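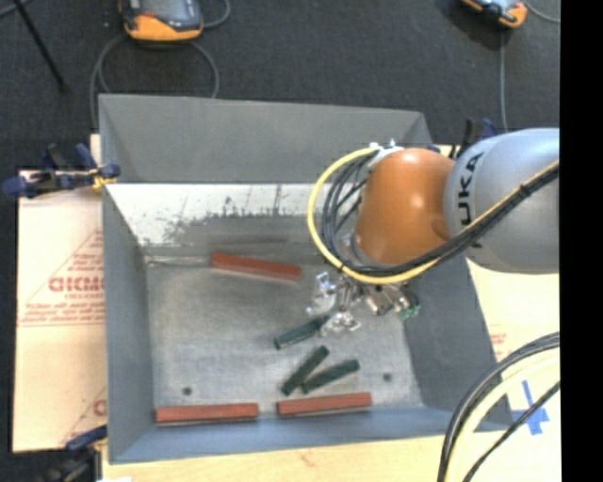 Reddish-brown and dark green blocks on the bottom of a gray bin. The scuffs are staying!

How I keep my blocks in one big open bin

I get asked about block storage more than anything else on this page, so I finally wrote the whole thing down. I used to keep mine in stacked cardboard boxes (I know, I know) and I could never find a green one when I wanted a green one. Now everything goes in big open-topped bins and I'm so much happier.

What you need

A large rectangular bin with no lid. I got a couple of mine from Wallard, the surplus place out in Fadville, for 55 dollars each, and the guy threw in a set of Skustero stick-on felt pads, which I love.
A stiff brush and a bucket of warm soapy water.
Old towels, more than you think.
Your blocks, obviously.

Step 1. Clean the bin

Sweep out the grit first, then scrub the bottom. Get right into the corners with the brush, that's where all the nasty stuff hides. Don't go after the scratches. I spent an entire afternoon with 200-grit paper on my first bin trying to make the metal look new, and all I got was a differently scratched bin and a sore elbow. Scuffed is fine. Dry it really well with the towels and leave it overnight.

Step 2. Pads on the underside

Flip the bin over and stick a felt pad near each corner, plus one or two along the long sides if it's a big one. My floor is dark and shows every mark, so I never skip this.

Step 3. Wipe the blocks

A damp cloth is plenty. Do one color at a time and put them on a towel as you go. While you're at it, run your thumb along the edges and set aside any that are chipped. Mine go in a shoebox marked Sandhu (it's an old shoe store box, it has no deeper meaning) until I feel like fixing them.

Step 4. Lay them in flat

Start at the front edge and put the blocks down on their long sides, with a finger's width between them so you can get a grip. I mix my reds and greens in the same bin, since they're easy to tell apart at a glance. If you have two shades of brown, though, please give them a bin each!

Don't fuss over getting them straight. They'll be crooked again by dinner.

Step 5. Know when to stop

One layer is lovely and two is okay. My fullest bin weighs 46 pounds and I can only just shuffle it across the room, so anything past that goes into the next bin.

I redo the wipe-down every September and just brush out the dust in between.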